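# Chapter 4: Receiving and Storing Goods

Every business that sells or uses physical goods has to take them in somewhere. A restaurant takes in flour and cooking oil. A hospital takes in gloves and bed linen. A store that sells dinnerware takes in plates, bowls and cups, packed by a supplier and carried by a trucking company. The work done between the arrival of the truck and the moment the goods are put on a shelf is called **receiving**.

Receiving gets less attention than buying or selling, but mistakes made at the dock are costly to fix later. A short delivery that is signed for as complete becomes the buyer's loss. A carton placed on the wrong shelf may not be found until the next full count, and in the meantime the business may order more of something it already owns.

## The Clostari Delivery

Clostari is a wholesaler of kitchen and table goods. It buys from two main suppliers, Prellora and Stemar, and most of its freight is carried by Fonseca. One Friday in June, a Fonseca truck arrived with an order from Prellora. The purchase order called for 794 dinner plates. The packing slip in the first carton also said 794, and the receiving clerk signed the driver's copy without opening the other cartons.

The plates were put away that afternoon. When the first customer orders were picked the following week, the warehouse came up 20 plates short. Prellora pointed to the signed slip. Fonseca pointed to the same slip. Clostari paid the invoice in full and took the loss.

The clerk had compared two pieces of paper and found that they agreed. The slip was a record of what the supplier meant to send. The cartons held what was sent, and the two were different. We will return to this case in each section of the chapter.

## What You Will Learn

After reading this chapter, you should be able to:

- explain the difference between a purchase order, a packing slip and a bill of lading
- carry out a blind count and record the result
- note a shortage or damage on a delivery receipt before signing it
- choose a storage location based on size, weight and how often an item is picked
- decide when a full count is needed and when a sample is enough

## Key Terms

**Bill of lading.** The contract between the shipper and the carrier. It lists the number of cartons or pallets, but often says little about what is inside them.

**Blind count.** A count made by a person who has not been told the expected quantity.

**Put-away.** Moving goods from the receiving area to their storage location.

**Concealed damage.** Damage that cannot be seen until a carton is opened. Many carriers set a short time limit for reporting it.

## 4.1 Before the Truck Arrives

Good receiving starts before there is anything to receive. The dock needs a clear floor, a flat surface for opening cartons, and a copy of the purchase order with the quantities left blank. If 12 pallets are expected, there must be space for 12 pallets.

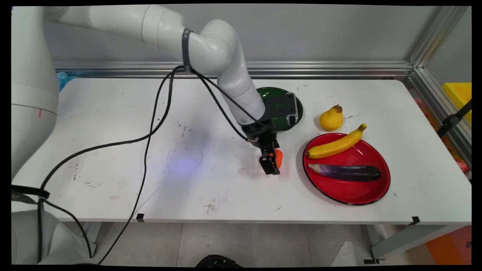 The person in charge of the dock should also know which deliveries are due that day and in what order they will be handled. Goods that spoil come first. Goods already promised to a customer come next, and stock for general storage can wait. At Clostari, the delivery schedule was kept in the purchasing office and was not shared with the dock, so the clerk had no warning that a large order was on its way.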